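Course Materials > Nutrition and Food Studies > Handouts

Unit 5: Planning a Balanced Meal

Students should read this unit before the second seminar. A meal is planned around the needs of the person who will eat it -- age, daily activity and any medical advice all matter.
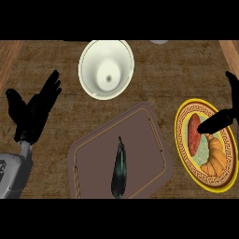 Vegetables may be served raw or cooked, and the method chosen affects how much vitamin C remains. Written answers are due to Deolinda Esteves by 2 April 2019.

This site uses cookies. Accept | Settings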